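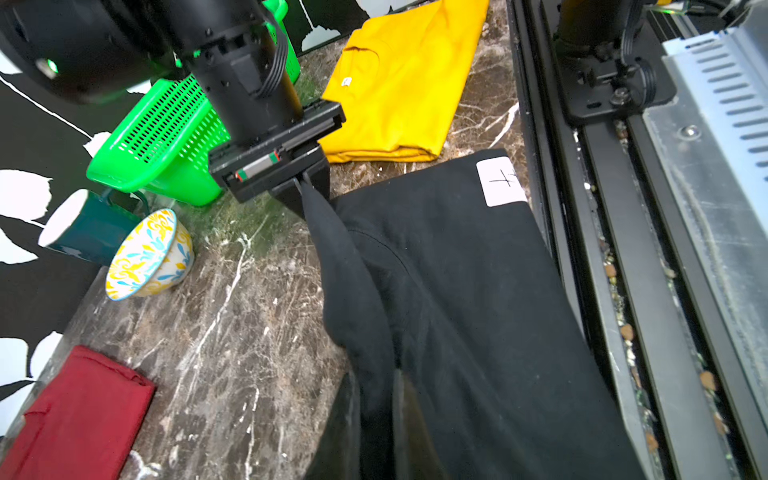 How do you fold black T-shirts so they stay folded in a basket?

Posted by Zane Kļaviņa, July 19, 2019

I keep my tees in a green plastic basket on the counter (the kind with little holes all over) and the yellow one folds up beautifully, but the black one is a pain! It's slippery, I can't see the seams under my kitchen light, and by the time I reach the basket it's a long floppy sausage.

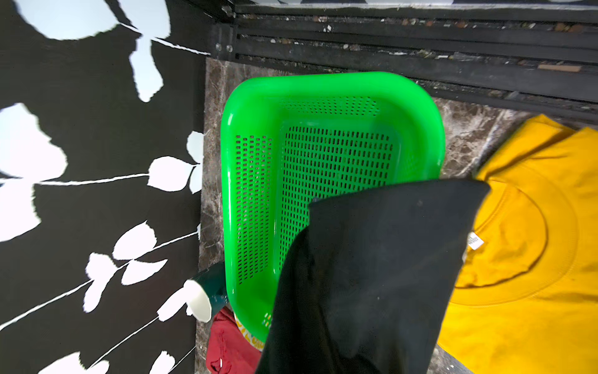 I've tried thirds, I've tried rolling, and I'm about ready to give up and hang everything. The red one I've sort of stopped bothering with. Any tricks for dark fabric? I don't want to buy one of those folding boards.

12 shares

Victor Kimaro
Find the collar first, always. I lay mine face down, pinch at the shoulder and halfway along the hem, and fold to the middle – after that the seams don't matter. And clear the counter! I fold next to dishes too and something always ends up on its side. Then stand the shirts up in the basket like files.

Dzintra Žukauskas
Just roll it.

Birutė Luik
What Victor said, but smooth it with your forearm between folds. I also put a scrap of white tape by the neck on my dark ones so I can tell which end is up. Peels right off before washing.

3 comments

Related
Do plastic baskets snag knits?
Getting lint off black cotton
Folding fitted sheets alone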